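Tuning grasp offsets in the Dultlow simulator

Set approach_height to 44 and run the crate task. Too low and the planner will happily aim through a bottle - it has no feelings about glass.

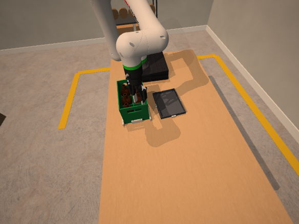

Rui Garcia wrote in to say he gets better plans at 568 samples, and that the default is a rumor of a path.

Fair. Raise it, then check the release pose over the tray before you touch anything else.
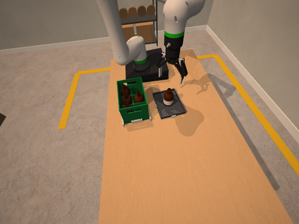
Simulator view: one bottle in the tray, four in the crate.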